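Work and Automation, Unit 9
Handout: Who sweeps when the machine sweeps?
24/06/2026

Read this before the discussion. The Terkari pilot report is long, and you only need the section on cleaning tasks.

The sales case from Olura goes like this: sweeping is dull, it hurts people's backs, so hand it to a two-armed machine and let the staff do "higher-value work." Ask what that phrase means each time you meet it. At Terkari the cleaners' new duties were listed as monitoring, clearing and resetting. Clearing means moving the stools and cables the machine can't get past. Resetting means putting the tool back in its grip. Neither was in the old job description, and neither came with a raise.

Then look at the numbers. The report logs 2,317 sweeping attempts and calls 2,000 of them complete. Complete by whose standard? The operator pressed the button that ended each attempt, and the same operator was scored on completions. I would not throw the figure out, but I would not build a staffing plan on it either.

Hakach did build one. It cut cleaning hours in August and brought part of them back later, under a different job title and at a lower grade. Bhatt kept its hours as they were and got slower floors and fewer complaints from staff — make of that what you will.

Points to argue over:
- A person with a broom also notices things: a cord across a walkway, a toy underfoot, a bag that should not go in the trash. Who is paid to notice now?
- Who answers for a missed wrapper, the machine's supplier or the person watching it?
- Would you count resetting as skilled work? 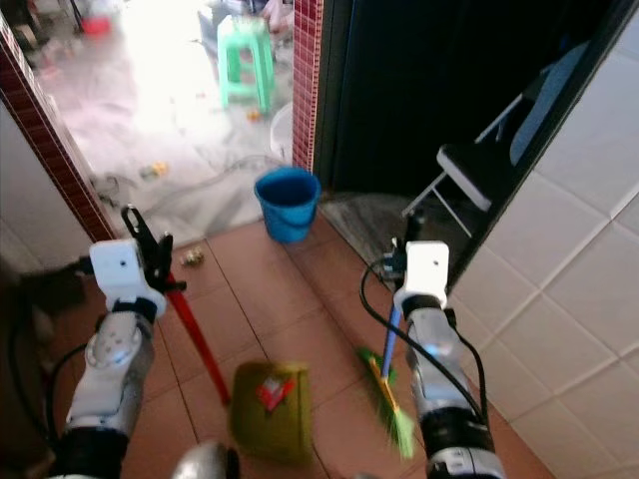
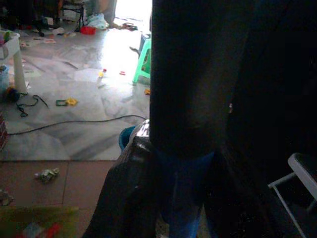

Fig. 2. Floor sweeping with dustpan and broom (first picture); the marble floor and its litter of small toys (second picture).

Bring one page of notes on the Hakach case. Typed is fine.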